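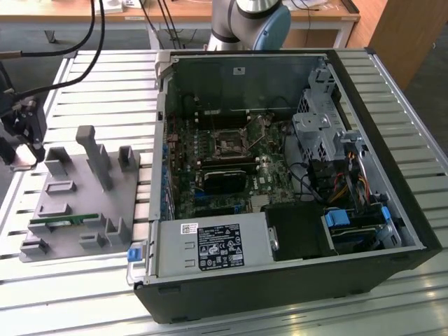

A member joining by phone asked whether the head sculpt for the Urnside doll was still open to change, as the face-up sample had come back with the eye wells set deeper than in the approved drawing. The chair replied that the sculpt was closed at the last meeting and that only the paint could still be altered. The member asked for the objection to be recorded.

Minutes of the Clulter Doll Club, Design and Release Group
December meeting, opened 7:15 p.m.

1. Previous minutes
Accepted with one correction. Under item 5, "mohair" should read "nylon fiber". The wig cap supplier was quoted on nylon only.

2. Urnside doll - sample review
Two face-up samples were passed around. Sample A uses the matte sealant and sample B the satin. Sample B showed shine on the nose and chin under the hall lights. The group preferred A for the face and had no objection to satin on the lips.

The elastic in both samples was judged too tight. Sample A does not hold a seated pose and kicks forward at the knee. The maker, Prondach, has offered to restring with a thinner cord at no charge if the request reaches them before the body parts are packed. Agreed to send the request the next morning.

The eye well question raised at the opening was taken here. Eyes with a lower dome will be tried in the existing wells. If they leave a gap at the outer corner, the current eyes stay.

3. Hair color
Votes were received from 767 members. Smoke blue came first and copper second. One member asked if the result could be split, with copper offered as a second wig. Prondach quotes extra wigs only in lots of 70, and the group did not wish to carry stock. Smoke blue stands.

The color swatch on the ballot page looked greener on some screens than the fiber does in the hand. Agreed that the announcement will show the fiber beside a plain gray card, in daylight.

4. Outfit
The Imai coat pattern was tried in wool felt and in cotton twill. Felt is too thick at the collar and lifts the wig at the back. Twill was approved. Snaps will replace the hook and eye closures at the back opening. Buttons on the front are decorative and will be sewn through, not glued.

Shoes are unchanged from the last release. There was a short discussion of sock color - white or oatmeal - and oatmeal was preferred. Dark socks were ruled out on account of staining on the vinyl.

5. Orders and shipping
Limit of one doll per member in the first ordering window. Any remaining dolls go to a second window with no limit. Payment plans will be available as before, in 4 parts, with the doll shipped after the last part clears.

Boxes: the present insert lets the head move. A foam collar was proposed and tested with a doll from the previous release. It held, but left a mark in the wig fiber at the nape. To be tried again with a tissue layer between foam and wig.

A question was asked about replacement hands. Prondach will supply spare pairs with the main order. They are to be listed separately and not packed with the doll.

6. Swap table
The table at the spring meet will be kept to dolls, clothing and furniture at one-sixth scale and above. Sellers must state known repairs, replaced eyes and any repainting on the tag. Items without a tag will be taken off the table. Table space is set at 8 feet per seller.

7. Other business
The list of retired outfits on the club page is missing the two raincoat sets. To be added.

Request for a restringing session before the spring meet. Approved, subject to the small room being free. Members should bring their own hooks and clamps; cord will be provided.

Closed 9:05 p.m. Next meeting in February, same room. The restrung sample and low dome eyes should be available for inspection.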